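Desk (furniture)

A desk is a table meant for reading, writing and other sitting-down work, and it is one of those pieces of furniture that most of us use for a good part of our lives without giving it much thought. The word comes to English from medieval Latin, and for a long time it meant a sloping board for holding a book. The flat-topped sort that we now think of as ordinary came into common use a good deal later, as paper grew cheaper and people found that they had rather more of it to keep in order.

Surface and finish

Light-coloured tops have been popular in northern Europe for generations, and many people find a pale surface with a visible grain restful to work at through the dark months of the year – November especially. The grain generally runs along the length of the top. Where a desk has to take a lamp or other electrical things, a round hole is often cut through the top so that the leads can drop out of sight.

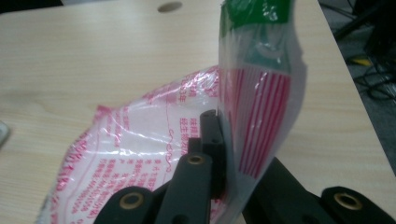 Siv Holmgren, in her history of the writing table, takes a different view of pale tops and holds that their popularity had far less to do with light than with the price of timber, darker woods having been dear and slow to arrive. Her argument has been widely repeated, though the small museum at Worard, which keeps 235 desks and writing boxes, still gives the older explanation on its labels.

Height

A height of around 70 centimetres suits a good many grown-ups, but people vary so much that no single figure can please everybody. School desks at Dorura were at one time made in 12 sizes, and children were measured each year and moved along to the next one if they had grown. 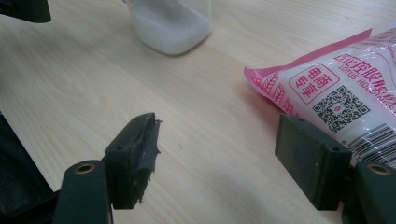

The practice was given up when desks with adjustable legs came in, which saved a great deal of storage space and spared the teachers a long and noisy morning of shifting furniture. Some of the old desks found their way into private homes, where they are still much liked as plant stands and bedside tables.

Use and clutter

Desks gather things. Daranee Wattanapong's study of office life in Sangkhawat drew on 4,000 written replies, and a large share of them mentioned string, wrappings, spare keys and other odds and ends that had nothing to do with the work in hand. Many of those who replied were rather fond of their muddle and said they would feel quite lost without it – a sentiment that plenty of readers will share. 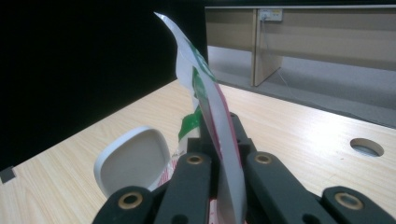 See also

Bureau
Lectern
Plorilmont writing box
School furniture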